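Report of the visit to the Keskinen table works

Members of the Bretari Furniture Study Circle visited the Keskinen works on a Tuesday in April at the invitation of the company. The party was received at the main entrance at half past nine by Pauline Ackroyd, who is responsible for finishing and final inspection, and was given a short introduction to the firm before entering the production areas. Safety shoes and hearing protection were provided. Members are reminded that the shoes must be ordered by size in advance, as two of the party had to make do with overshoes.

Background

Keskinen makes tables and worktops for schools, libraries and public offices. The works occupies two halls joined by a covered passage, with the older hall now given over to storage and dispatch. At present the company delivers roughly 3,000 table tops a year, the greater part of them in pale finishes. The Drultero series, introduced for reading rooms, remains the largest single order, and 360 tops of this type were in preparation for a library contract at the time of the visit.

Timber store and cutting

The visit began in the timber store, where boards and veneers are kept apart and labelled by delivery. Mrs Ackroyd explained that material is left to settle in the hall before it is cut, and that the period varies with the season. Questions were asked about the sorting of veneers by tone. This work is done by eye, under daylight lamps, by two members of staff with long experience. Sheets with a strong figure are set aside for smaller pieces, and those with straighter grain go to the long tops.

The cutting area was seen only from the walkway, as the saw was in use. The noise made conversation difficult, and the explanation was repeated in the passage afterwards.

Surfaces and finish

The longest part of the morning was spent on finished surfaces. The company's customers generally ask for a light wood that keeps its natural appearance, and the finish is chosen accordingly. Members were invited to look closely at the run of the grain and to compare the surface where the light fell directly on it with the parts in shade. The difference was greater than several of the party had expected. In strong light the lines almost disappear and the wood looks nearly white, while in shadow it takes on a greyer tone and the fine tan streaks become distinct. 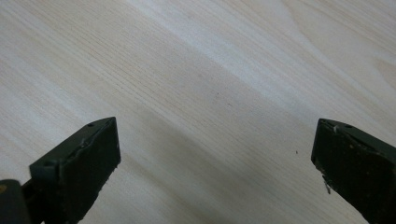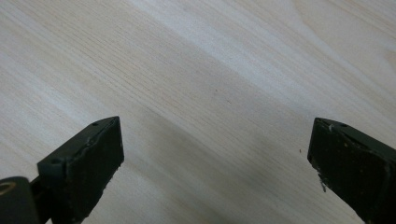

Pale wood with fine diagonal grain, curving gently towards the upper right in both views.

Inspection and care

Each top is examined under a low lamp placed to one side, which shows up scratches and dust more readily than light from above. Faults are marked with chalk and entered on a card that stays with the piece until dispatch. Mrs Ackroyd stated that most returns concern marks left by cups and cleaning products, and that faults in the wood itself are seldom the cause. The company recommends a soft cloth, lukewarm water and a mild soap, with the cloth drawn along the grain. Scouring pads should be avoided. Crumbs and grit should be brushed away before wiping.

A member asked whether pale tops darken with age. The reply was that all untinted wood changes colour to some extent, and that objects left standing in one place near a window will in time leave a lighter patch. Schools are advised to move desk equipment from time to time during the first year.

Packing and dispatch

In the older hall the party saw the tops being wrapped for transport. Sheets of the Hodo card are placed between the faces and the corners are protected separately. The store can hold 900 tops, and the company intends to add further racking in the autumn. Loading takes place in the afternoon only, and the yard was quiet.

Close of the visit

Coffee was served in the staff dining room at a quarter to twelve, and there was an opportunity to put further questions. The Circle expresses its thanks to Mrs Ackroyd and to the staff of the works. Copies of the care leaflet may be obtained from the secretary. Members who wish to join a second visit in the autumn should give their names and shoe sizes at the next ordinary meeting.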